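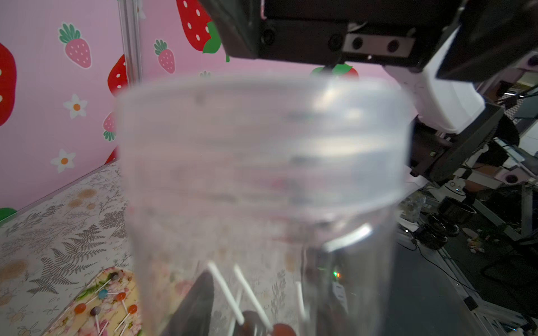 ## 3. Your first batch

Now for the good part! By this point the Cuypers sugar pan has been washed, the thermometer is clipped to the side and you have read the notes on gas and induction hobs in section 2. Boiling sugar is quick, it smells wonderful, and a plain batch is the best way to get to know your pan before you start playing with flavours.

### What you need

- 200 g white granulated sugar
- 5 level tablespoons glucose syrup
- 4 tablespoons cold water
- a few drops of food colouring (gel or liquid)
- half a teaspoon of flavouring, the kind sold for boiled sweets
- the silicone mould and six paper sticks
- a heatproof spatula
- a pastry brush and a cup of water

The refill box holds 175 sticks, so don't worry if a few go in crooked and have to be thrown away.

> **Caution:** Boiled sugar is far hotter than boiling water and it sticks to skin. Keep children and pets out of the kitchen from step 4 until the mould has cooled. Have a large bowl of cold water within reach. If sugar lands on your hand, put the hand straight in the bowl, then hold it under cool running water and get medical advice.

### Boiling the syrup

1. Set the mould on a flat baking tray. Wipe each hollow with the tiniest smear of sunflower oil on kitchen paper.
2. Lay the sticks in their grooves. Each stick should reach the middle of the hollow, and you can turn them later while the sugar is soft.
3. Put the sugar, glucose syrup and water in the pan. Stir over a low heat until you can't feel any grains under the spatula. Take your time here - a slow start gives you beautifully clear sweets.
4. Turn the heat up to medium and **stop stirring**. Brush any crystals down the sides of the pan with the wet pastry brush.
5. Watch the thermometer. The needle climbs quickly, then seems to get stuck for a while as the water boils off, then races away again. Stay with it!
6. When the needle touches the line marked HARD CRACK, take the pan off the heat and stand it on the metal trivet.
7. Wait for the bubbles to die down. Add the colouring and flavouring and stir with a few gentle turns. It will hiss and steam, so keep your face well back.

**Note:** If the syrup turns golden before it reaches the line, your heat is too high. It will still set and it tastes lovely (a bit like toffee), but pale colours won't show up.

### Filling the mould

8. Pour from the lip of the pan in a thin, steady stream. Fill each hollow level with the top.
9. Give each stick a half turn so that it is coated all round.
10. Leave the tray at room temperature until the underside of the mould feels completely cool. Don't use the fridge. The damp air makes the surface go tacky.
11. Bend the mould away from each sweet and lift it out by the head, not by the stick.

Any syrup left in the pan can go on a sheet of baking paper in little puddles. These make super window panes for gingerbread houses.

### Storing

Wrap the lollies as soon as they are cold. Twist the wrapper tightly at the neck, then keep them in a lidded tub somewhere dry, away from the hob and the kettle. Label the tub with the flavour and the date, especially if you are making them for other people, and list anything they might be allergic to.

### Cleaning the pan

Please don't chip at it! Fill the pan with water to above the sugar line, bring it to a simmer with the spatula and thermometer still in, and everything will dissolve by itself. Let the water cool before you pour it away.

### If something goes wrong

| What happened | What to try next time |
|---|---|
| Sweets are chewy or bend | Boil a little longer, right up to the line |
| Sweets are cloudy and gritty | Dissolve the sugar fully, and don't stir once it boils |
| Sticks fall out | Push them in further and turn them in step 9 |
| Surface goes sticky overnight | Wrap sooner, and avoid rainy days |
| Flavour is faint | Add it later, after the bubbles have settled |

Thanks to Aslı Erdem and Wim Van Loon, who tested every step on their own hobs and sent back some very sticky notes. Layered and two-colour lollies are in section 4.

*Text last revised 31 October 2025*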